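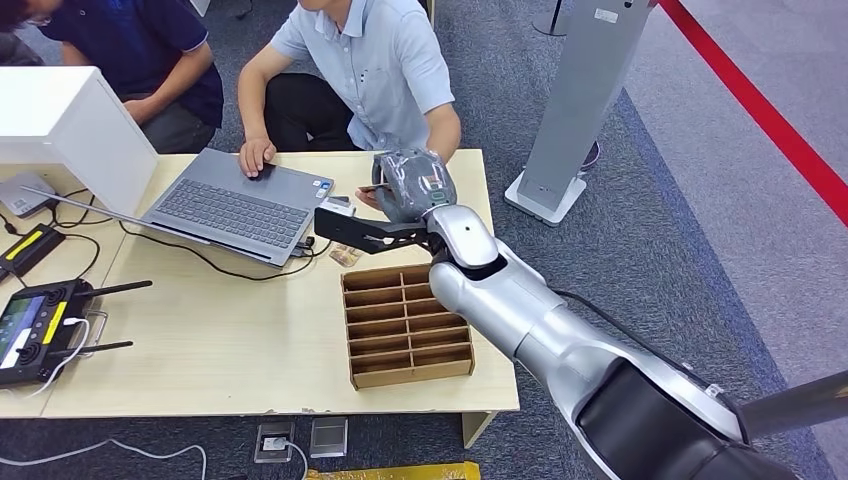 Do you need to know mathematics to enjoy Lemma?

The play asks for no mathematics at all, and the few formulas in it are spoken so quickly that even a specialist would not follow them. If you can follow a family argument about money, you are well prepared.

I saw Lemma in its second week at the Drellico, the small theatre with 116 seats behind the old tram depot. The company is Pralleo, whose earlier work I know a little, and the writer is Tariq Mengal, whose work I did not know. He has also directed it. I am usually suspicious when one person does both, and in the second half I found some reason for my suspicion, but I will come to this.

The story is simple. A retired school teacher has died and has left to his two daughters a house, a debt and a manuscript of 519 pages. In the manuscript he claims to prove something which has not been proved before. The elder daughter, Ines, wants to throw it out with the other papers. The younger one, Corrie, has carried it home in a suitcase and has started to read, although she stopped with mathematics in grade ten. A man from a publishing house called Prastar offers them 2,000 dollars for it, without saying very clearly why. All of this we learn in the first fifteen minutes, and most of it is funny.

The word lemma, as Corrie explains to her sister over a sink full of dishes, is a small result that you prove on the way to a bigger one. Mengal takes his structure from this. Every scene settles one little question (who paid for the roof, who was in the car, who knew about the neighbour) and each answer is used again later. I enjoyed this very much. There is a moment near the interval when Ines repeats a sentence which we heard in the first scene as a joke, and the whole audience became quiet at once. I don't often hear a theatre do that.

The actress who plays Ines is the stronger of the two. She has a way of finishing other people's sentences wrongly, with great confidence, which made me think of several members of my own family. Corrie is a more difficult role, because she must read aloud a lot and listen a lot, and for long minutes she has nothing to do with her hands. In the first act she solves it by being still. In the second act she begins to walk, and she walks until the end.
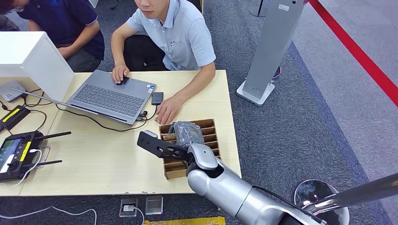
The man from Prastar was for me the best surprise. In a weaker play he would be the villain, in a grey suit. Mengal gives him instead a bad knee and a real love for unfinished books, and the scene where he tries to lower his own offer, out of politeness, is the best comic writing of the evening. When he sat down on the packing crate and could not get up again, a lady in my row laughed so much that she had to take off her glasses.

The set is one kitchen, with the back wall missing, so that you look from the kitchen into the dark. It works well in such a small space. The lighting is less successful. Every time somebody opens the manuscript it becomes a bit more golden, and by the fourth time I was waiting for it, as you wait for a neighbour's dog to bark. I would also ask for less music. There is a piano tune between the scenes which belongs to a sadder and simpler play.

Now the second half. It starts with a dream in which the father appears and teaches a lesson to the audience. The actor has a beautiful voice, and the lesson is nicely written, but until this moment the father was interesting exactly through his absence. We had each made our own picture of him. I think another director would have told the author to cut this scene, or at least to make it half as long. After it the play needs quite some time to find again the speed it had before the interval, and one conversation about the debt repeats what we already know from the kitchen scene.

The ending is good. I will not tell it, only that the question whether the proof is correct does get an answer, and that the answer is given by the person I least expected, while looking for a tea towel. Some people behind me were disappointed and said so on the stairs. I was not. My colleague, who came with me and teaches statistics, found it very fair to her profession.

Some practical matters. Lemma runs for 2 hours and ten minutes with an interval. The seats at the Drellico are narrow and the first row is on the level of the stage, so a tall person in front of you there is no problem, but from row four to row six it can be. The bar takes only cards. There is a good deal of swearing, mostly by Ines, and one loud noise shortly after the interval - a shelf comes down - which is announced on a sheet of paper at the door. Children of twelve or thirteen would manage the language, I suppose, but they may be bored by the inheritance.

The season goes on until the end of July. I paid for my own ticket, and I am thinking of going a second time, in the first row, and sitting on the left, where you can see Corrie's face when the suitcase is opened.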